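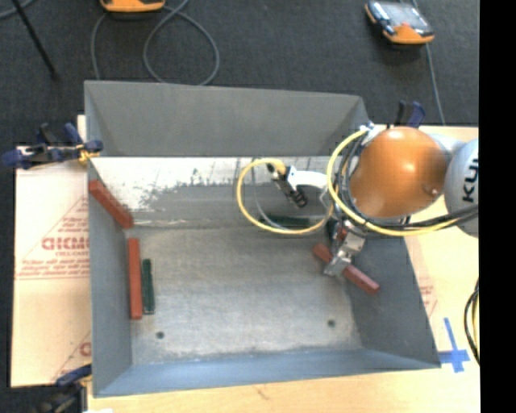
Page 5 of 36

Robot on the sorting bench – what happens to the rest of us?

Diễm Đàm
Posted 7/6/20

Hello all, long-time reader, first time I've needed to ask anything. I work in the parts room at Planine, where we pick and sort blocks by hand for the kits, and we've now got an orange robot arm picking them out of a metal bin on the end table. There are red blocks and green blocks in there and it goes down for them with some silver fingertips. I've put a picture up so you can see the sort of thing.

Nobody has been told they're losing their job, I should say that first. But there were 7 of us on picking and the new rota has me down as "cell support", and when I asked my supervisor what that meant he said I'd be keeping an eye on it. Is that a proper job? Do I get trained? My pay band has the word "picker" in it and I don't want to find in July that the band has gone and I've gone with it. I'm also a bit fed up, because I was fast at picking and I liked it, and now I stand there with my hands in my pockets (not literally, we're not allowed).

Has anyone been through this? What should I be asking for? Thanks in advance!

Phong Lục

Yes, been through it, at Walia, and I'm still there, so take heart. We went from picking cartons by hand to minding two arms and I had exactly the same "keep an eye on it" chat.

First thing, get the new job written down. Ask for the duties on paper and ask which pay band they sit in, and do it before you've been doing the work for months, as by then everyone treats it as settled. I left mine too long and it took ages to sort out. If you've got a union rep, bring them in now.

Second, training. Ask to be shown how to stop it, how to clear a bad pick, and who is allowed to restart it afterwards. I see there are two of those handheld units with the orange ends on the floor behind your table. Ask which people are meant to be using them and where they live when they're not in use – ours go on a hook, and I'd want yours on one too. Same with the bin. Yours is held with clamps, so find out whether you're the one who checks them or whether you're supposed to leave them well alone. It sounds petty but that was the biggest row we had, one shift moving things and the next shift getting the blame.

As for the boredom, it does get better once you know its habits. Blocks leaning up against the side of the bin were our sort of problem too (well, cartons in our case), and after a while I could tell which ones it would make a fuss over. Write those down! I kept a notebook and the engineers ended up asking for it, and that's how I got onto the day course. I do miss the picking a bit, mind. My shoulders don't.

Planine_nights

You'll be fine, they always say it's the end of the world and then it breaks down and they need you back on the bench. Just don't volunteer for anything.

Aler

Don't agree with the post above. If you hang back, someone else gets the training and you're left sweeping up. Also check your breaks. When our line went over they quietly worked the breaks round the machine, and it took a grievance to get them moved back to where they'd been.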